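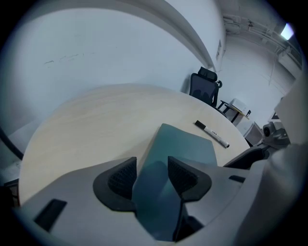
Can a robot tidy a desk for me yet?

Parts of it, if you set the job up first. A decent arm will pick up a pen or a plastic folder and put it where you want it most of the time, but it won't decide for itself what counts as a mess, and it's a lot slower than you are. I'd plan on doing half the tidying yourself for now.

Section 4. Setting up your first tabletop chore

I wrote this section for people who have finished the wiring in Section 3 and want to see the thing do something useful (or at least something!). We're going to clear two items off a table with the Drirnard arm and the Anditz task software. I use a marker and a thin plastic sheet, and I'd suggest you do the same before you get ambitious with mugs.

4.1 Before you start

1. Pick a table that doesn't wobble. Mine is round and pale, and the round part means you have less room near the rim than you think.

2. Clear off everything you don't want touched. Keys, phone, coffee. Especially coffee.

3. Switch on the arm and let it run its start-up check. The light on the base goes from amber to green.

4. Open Anditz and choose New Chore, then Table, then Two Items.

Caution: Keep your fingers out from between the pads while the power is on. They close without any warning beep, and the stop button only works if you can reach it.

4.2 Teaching the marker

1. Lay the marker down flat, cap on, well in from the rim.

2. Press Teach and guide the gripper over the middle of the barrel. Go slow, slower than feels natural.

3. Close the pads with the thumb switch, lift straight up, and carry the marker to your bin.

4. Release, press Save, and put the marker back somewhere a little different.

5. Do that 15 times. Yes, it's dull. I put the radio on.

Note: Turn the marker each time too. My first batch had it pointing the same way in every try, and the arm was lost the minute I set it down at a new angle.

4.3 Teaching the plastic sheet

This one is harder, so don't get discouraged. A marker has a nice fat middle you can grab. A sheet lying flat gives the pads nothing to hold, and they'll just skate across the top of it.

1. Slide the sheet out until one edge hangs past the table.

2. Bring the gripper in from the side with the pads open, one above the sheet and one below.

3. Close gently. Set Grip to Soft in the menu, or you'll crease it.

4. Pull the sheet toward you, clear of the table, before you lift.

5. Save, reset and repeat. I'd give the sheet twice as many tries as the marker.

Caution: See-through plastic confuses the camera. If Anditz draws its outline in the wrong place, close the blinds or move your lamp before you teach any more tries. A sheet of colored plastic gave me much less trouble than a clear one.

4.4 Running it on its own

1. Put both items out and press Run.

2. Stand back, with one hand near the stop button.

3. If the arm misses, let it try again. It gives up after 2 misses and parks itself.

So how good does it get? On my own table the marker went in the bin 89 times out of 100 after a weekend of teaching. The sheet I haven't tested properly, and I'd call it a coin toss. I've read posts from Mudaliar owners who saved over 1,000 tries for one chore, and they still had trouble with anything floppy. Laundry, paper and plastic bags are all in that camp. If you bought the arm hoping it would fold shirts, I'd wait.

Note: The older Indau gripper fits this arm, but it has no Soft setting. Stick to the marker if that's what you own, and skip ahead to Section 5 for changing the pads.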